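The Rented Room

Witeck sells rooms by the hour. None of them exist. The product is called Truditov, and the licence I was given ran for 72 hours, after which the room would be deleted along with anything left in it.

My employer, Kopecký, wanted to know whether a robot trained there could be trusted in a real house. I was asked for a report under the usual headings: set-up, geometry, lighting, contact, support. I began with set-up, as it was the shortest. The installer asked for two passwords and a floor area. It did not ask what the room was for.

Geometry took most of the first night. Walls met where they should. The floorboards ran true to the far end of the corridor, where there was a brown door. I tried the handle from the control desk and got back a line of text: "Not included at this tier."

I wrote that down under support.

Lighting was weaker. The edges of shadows broke into teeth, worst on the pale tabletop behind the card holder. I gave it two marks out of three and noted that the ace of spades could still be read without difficulty. Then I set the fingers wide, left them empty and went to make tea.
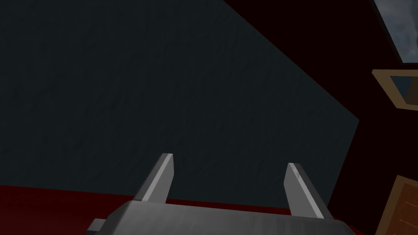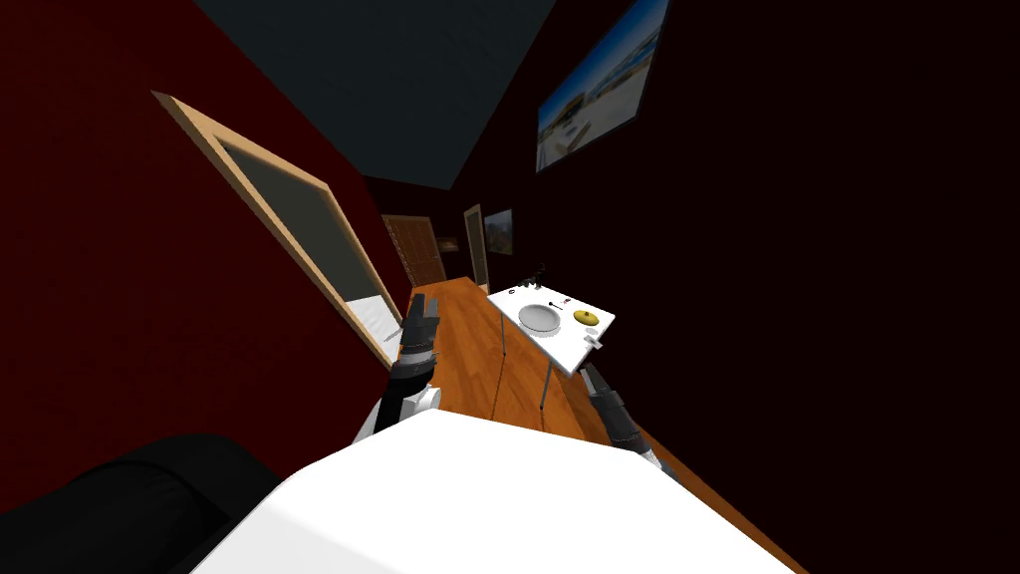
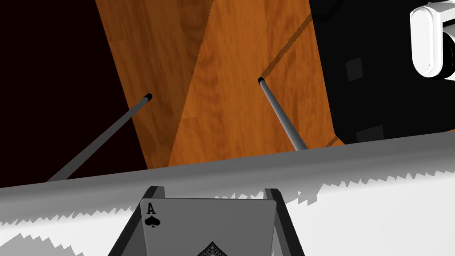
Liltberg Review – Issue 72 – page 3

When I came back the session timer had stopped. The manual said this happened when the room was idle, as a saving to the customer. It did not say what counted as idle. I moved one arm a little and the timer started. I held it still and the timer stopped again.

I tested this until I was satisfied that it was consistent. A customer who did nothing would never run out of room. It seemed a fault in the billing, and I drafted a paragraph to that effect.

The paragraph was correct and I did not send it. I had grown used to the red wall, and to the table with the basin set into it. My own kitchen at that time was in boxes. In the evenings I left the session open on the second screen, with the arms parked, and ate my dinner next to it.

Contact remained untested. It was the heading Kopecký cared about most, and any contact at all would start the clock.

In April the office asked for the report. I replied that set-up, geometry and lighting were complete and that contact was in hand. They asked how much of the licence was left. I checked the timer, which had not moved since the winter, and gave them the figure.

They asked whether I needed a longer one. I said the present one would do.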